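Speaker notes - gathering examples in simulated kitchens
Finbridge evening session, December 11, 2019
Slot is 40 minutes with questions, so keep an eye on the clock and skip the part on file formats if the coffee ran late.

Opening (slow down, let people sit)

Thank you all for coming out on a cold evening, and thanks to the folks at Finbridge for the room and the soup. I want to talk tonight about the least glamorous part of teaching a robot to pick things up, and I happen to love it. I mean the collecting. Before there is any learning there has to be a pile of examples, and somebody has to make that pile, one try at a time, usually with a stiff neck and a cold cup of tea beside the keyboard.

Our project is called Trulleo. We started it in January with one simulated arm, one simulated kitchen counter and a lot of confidence, and by spring we still had the arm and the counter. (Pause. They may laugh, they may not, move on either way.)

What we count as an example

I should say what I mean by the word, because I've sat through plenty of talks where I was lost by minute five over exactly this. For us an example is one full try, from the moment the hand starts moving to the moment the person at the controls says they're done. We store the joint positions, the camera view, the commands that were sent, and a one-line note typed by the person who did it. The note was an afterthought. I would now give up almost anything else before I gave up that note, because when you are staring at a strange curve in the finger data at the end of a long day, a line that reads "thumb got there too early, backed off, tried again" is worth gold.

As of this morning we have 2537 examples that passed review. Give them a second with that number. The people here from bigger groups will think it's tiny, and the people who have ever made examples by hand will wince a little, and both are right.

How a session runs

A session is one person, one headset, one glove. The person puts the glove on and the hand on the screen follows their own hand. We use software called Tesine to map the glove onto the robot fingers, and it does a decent job with the four long fingers and a rather poor job with the thumb. Ask anybody who has collected for us and they'll tell you about the thumb before they tell you their name. We redid the thumb calibration 9 times before summer - I counted for this talk and then wished I hadn't.

Each session opens with a fresh layout. The object to be picked up gets a new spot, and the things around it get moved as well. In the first weeks we only moved the target, which was lazy of us, and the policy we trained learned a lovely reach toward one part of the counter and was quite happy to do it whether or not there was anything there. So now everything moves. Plates, bowls, boards, cans, the mat under the target, all of it.

(If someone asks about lighting: yes, we change it too, but less than we should. Be frank about this.)

Why the approach matters more than the grasp

This is the heart of the talk, so don't rush it. When we began, everybody wanted to look at the grasp itself, the closing of the fingers, since that's the dramatic bit. But when we sorted the failures, most of the trouble had begun well before any finger closed. The hand came in too low, or it came in turned the wrong way, with the palm facing nothing in particular, and after that there was no tidy way to finish.

A tomato is a wonderful teacher here. It's small, it's smooth, it's nearly round, and it will roll if you so much as brush it. With a box you can be sloppy and shove it into your palm. 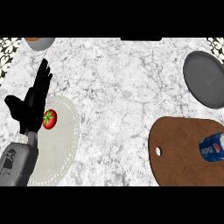

So we ask our people to bring the palm in alongside the target first, with the hand still partly open, and only then think about the fingers. We also ask them to slow down over the last little stretch. Some of them hate this, and I understand, it feels like parking a truck in front of your in-laws. But the slow approaches are the ones the learner gets the most out of, and they are much easier to review afterward.

We did a small comparison on this with our friends at Lammers, who have a patience for review work that I can only admire. Two sets of equal size, one collected fast and one collected with the slow finish, same layouts, same people. The policy trained on the slow set picked up the tomato in 89 percent of test layouts. The fast set did clearly worse, and I'll put the full table in the handout so I don't read numbers at you all night.

Keeping the bad ones

We keep failed tries. We label them and store them apart, and we do not train on them by default, but we keep them. Early on we threw them out to save space, and I still feel a pang about it. A near miss tells you where the edge is, and you can't go back later and make an honest one on purpose.

What I'd do differently

Start with the review tool. We built ours after the fact, in a hurry, and it shows. Write the notes field in from the start, too. And swap collectors more often, because a person falls into habits after an hour, and those habits go straight into the data like a family accent.

Questions

Likely ones: does it carry over to a real arm (a little, not enough, be plain about it), how long per example (roughly 2 minutes with the reset), can they have the data (yes, once the labels are cleaned up, leave an email on the sheet by the door).

Remember to hand back the clicker.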